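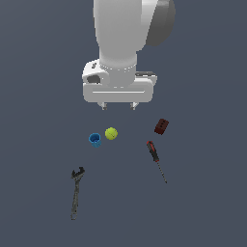

Mudarwood Word List

Version 3

This folder holds 704 kitchen and household words in Portuguese and Welsh, with an English meaning for each. Tarcísio Coutinho wrote down the Portuguese side and Mared Prydderch the Welsh side.

Files

words.csv: one word per line, saved as UTF-8
notes.txt: spelling questions that are still open

Columns

id, language, word, meaning, region. The region column may be empty. One word can have up to three meanings, separated by a semicolon.

Known problems

Two Welsh entries have no plural form yet. Accents get lost if you open the CSV by double click in some spreadsheet programs, so please use the import menu.

Corrections

Send them to Geetha Acharya with the id of the line. The next update is planned for August.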